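Nundadix

Nundadix is a two-armed tabletop robot kit sold by the Andgate company of Zisthorpe. It is meant for teaching labs, small workshops and patient hobbyists who would like to try simple kitchen-style handling jobs without giving up a whole room to the effort. The kit was announced on Wednesday, July 20, 2022, and the first orders went out that August.

The design grew out of an earlier one-armed kit called Ifans, which had won a small but very loyal following (a good many are still in daily use). Its designer, Macario Gallegos, had long wanted a second arm so that one could steady a bowl or pot while the other did the fetching, and most of the practice tasks in the handbook are built on that friendly idea.

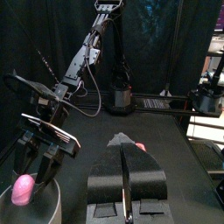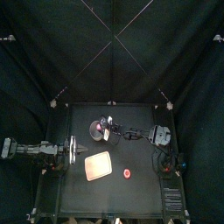
Nundadix arms at a black tabletop, with dark fabric hung behind the work.

Owners usually begin by guiding the arms slowly through a task by hand, saving the motion, and then playing it back at a gentle speed. The handbook has 20 of these starter tasks, and the first 8 can be done in an afternoon, even by somebody who has never written a line of code! Later chapters move on to recording longer jobs, and a generous appendix covers spare parts.

Reviews have been kind on the whole. Buyers praise the clear handbook and the quick replies from the support desk, while the most common grumble is over how long the first calibration takes. Andgate built 200 kits in the first run and had sold 2000 by the time the second edition of the handbook was printed.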